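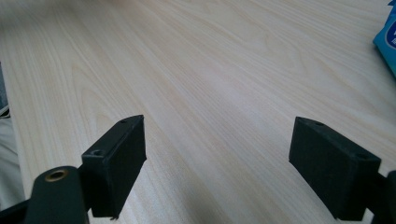 *The Granodo's two black fingers, wide open over pale wood. Brass bushing bottom left.*

Thursday, half past nine, and the Granodo is already out of its box and on my table. No software yet. No manual either, just a folded card with a QR code and a drawing of a hand. First impression: it's lighter than it looks in the Weltus catalogue, and uglier. I like it.

Quick background for anyone who skipped the spring round-up. Granodo is a hand-held gripper kit. You hold it, you squeeze, two fingers close on whatever you want picked up, and the camera records the job from just behind the jaws. Do that enough times and you've got something to train an arm on. Weltus sells it as a kit, or as a service where they lend you the kit, take your recordings away and send back a working program for your arm. I've been trying both since the start of May.

The kit first. It comes part built. Body and arms are done, fingers you fit yourself, and there are screw holes in the top faces so you can see what goes where. Took me 17 minutes with a decent driver. Would have been less but I put the left finger on backwards and had to start agian. Flat faces go inwards. Obvious once you've got it wrong.

The fingers are plain matte black blocks with a grainy feel. No rubber pads in my box. Pads are extra, £12 a pair, and I think that's cheeky on a kit at this price. Bare fingers are fine on card boxes, fine on a sponge, poor on a glass jar. I dropped the jar. Twice. Lid held.

Squeeze action is good. Proper good, in fact. Light at the start, firmer near the end, and it opens again without sticking. Opening is wide enough for a mug by the body, and a big roll of tape goes in sideways with room to spare. Small stuff is harder. Coins, forget it. A single sheet of paper, only if you slide it over the table edge first and catch it there.

Wrist ache after an hour. Not terrible. The weight sits forward of your hand, so you start to tip it down without noticing, and then your recordings drift lower and lower as the morning goes on. I'd pay for a heavier handle. Daniyal Butt, who runs the support desk at Weltus, told me a longer grip is "on the list". He wouldn't say where on the list.

**The recording bit**

Press and hold to start, tap to stop. One beep for on, two for off. I missed the second beep plenty and ended up with long clips of me walking to the kettle. There's a trim tool in the app and it works, slowly. Would rather have a light on the handle.

Files move over to the laptop by cable. Wireless is promised, and it does exist in the menu, greyed out. Cable it is. Mine's been fine, and a full morning came across while I made lunch.

By the end of week one I had 311 clips of the same dull job: pick up a small box, put it in a tray, go back, open the fingers, wait. That last part matters more than I thought. Daniyal looked at my first batch and sent most of it back because I never paused between picks, so the start of each one was a blur. Slow down, open fully, hold still, then go. Better after that.

**The service**

You upload, you wait, you get an email. Mine took 2 days, which beats what the website says. The program that came back ran on a Takotus bench arm I've had since last year and it picked up the box properly on most tries. Turned the box sideways and it got confused. Fair enough, I'd never shown it a sideways one.

Price is where it gets awkward. The service is charged per job, not per clip, so a tiny change to the task counts as a new job. Different tray? New job. I argued. Got nowhere, though they did do the sideways box for free.

The obvious rival is the Mushi. Cheaper, nicer in the hand, much better app. But the Mushi's fingers are one moulded piece, and if you chip one you post the whole unit back. On the Granodo it's a couple of screws and you're away. I've chipped one already (the jar again) and was running again before my tea was cold.

Small moans, in no order. The QR code goes to last year's page. The case has no space for the cable. The trigger squeaks in cold rooms, and my workshop is a cold room. Spare screws come in a paper envelope which split in the post, so count them before you throw the packaging out.

Who's it for? Small workshops with one arm and one boring job, I'd say, and people who don't mind a screwdriver. If you want to open a box and be recording in five minutes, get the Mushi. If you break things, like me, get this one, and order the pads at the same time so you only pay postage once.

Mine goes back on Thursday. Have asked if I can keep the fingers.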